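Visit Report: Open Saturday at the Stetdale Workshops

Members of the Julline Society for Household Studies were received at the Stetdale workshops on a Saturday in November. The party numbered 44 and was divided at the door into two groups, the first going directly to the upper floor and the second remaining in the entrance hall for the introductory talk. This report follows the second group.

The talk was given by Kalliopi Mavromatis, who has charge of the tidying and storage programme. She set out the history of the building, formerly the Michailidis joinery, and the terms on which it is now let. The collection of household articles held on the premises stands at 459 pieces, each entered in a register which visitors were invited to consult. Cloths, bowls, boxes and play food make up the greater part. Several members asked whether items could be borrowed by schools, and were told that applications from the Irnitz district are considered twice a year.

The group then proceeded to the tabletop area, where small articles are put into and taken out of containers. The arrangement is a modest one. Two cloths, one dark green and one rust-orange, are left in folds on a pale wooden surface, and a potted plant stands beside the orange one. Our members spent roughly 30 minutes at this point of the tour, which was longer than the programme allowed. 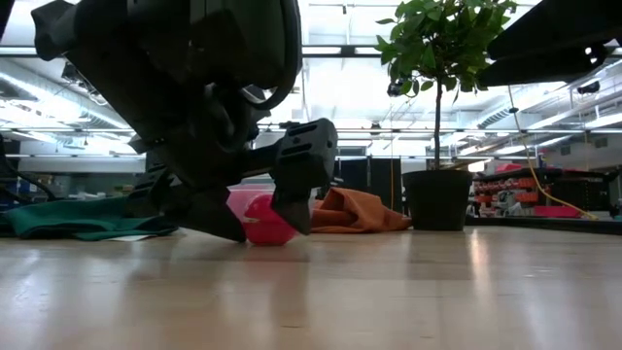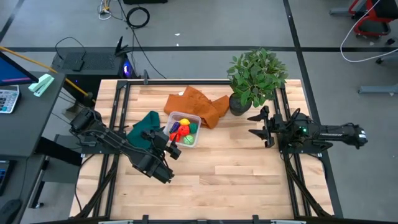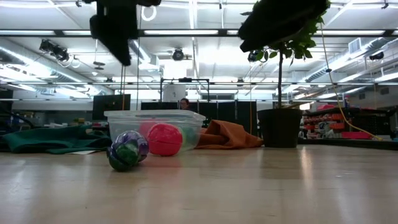
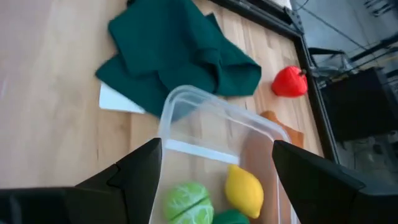 Pale wood and a green cloth, seen in each of the four pictures.

Dionysis Fragkou

Discussion at the table turned chiefly on the choice of container. The clear plastic type was preferred by most of those present, as the contents can be seen from the side; in the second picture the lemon, the aubergine and the red pepper are readily told apart. One member favoured an open bowl for smaller households and found the pink one in the first picture agreeable in colour. The patterned balls in the third picture prompted a question on whether toys and play food ought to be stored together. Mrs Mavromatis replied that the programme takes no fixed view, and that articles are grouped by size.

The matter of the cloths was also raised. It had been supposed by some that they would be folded before the session. We were informed that crumpled cloth is kept on the table deliberately, as being closer to the state of an ordinary kitchen or playroom.

Tea was served in the lower hall, where the two groups were reunited. The upper floor was closed by then, and the second group was unable to see the cupboard displays. The Stetdale office has offered a further date for those affected, and names should be given to the Society's secretary before the next meeting. Members are reminded that the car park at the rear has a height limit of 2 metres and that coaches must set down at the front gate.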